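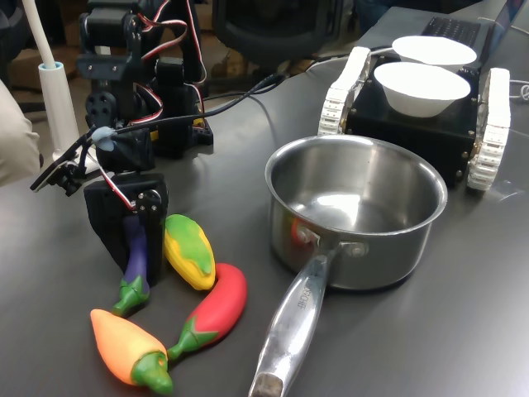 Suleiman Dauda, commenting on the draft, asked whether the fault was one of grasping at all, given that the jaw current stayed normal in most failed trials.

5.2 Release failures

We agree that it was not. Of 1018 pick-and-place trials with the Drakos policy, 566 ended in a successful release into the pan. Most of the others stalled after the grasp, with the jaw held closed over the pan - the behaviour we call a late hold.

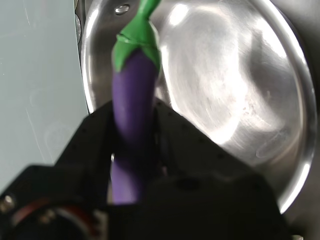 The wrist view was the main suspect. Polished steel behind a purple or green object gave unstable depth, and the Notus filter discarded those readings without raising a flag. The controller then waited for a height estimate that never came. The timeout, set at 10 s, was reset by each discarded reading.

Figure 4. Work area used for the release trials.
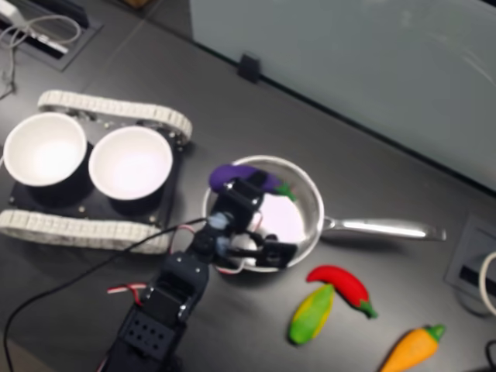
Would a matte pan not have hidden the fault, one reviewer asked, and left the timeout as it was? It would have. We kept the steel pan and moved the timer out of the filter loop; the next 100 trials had no late hold.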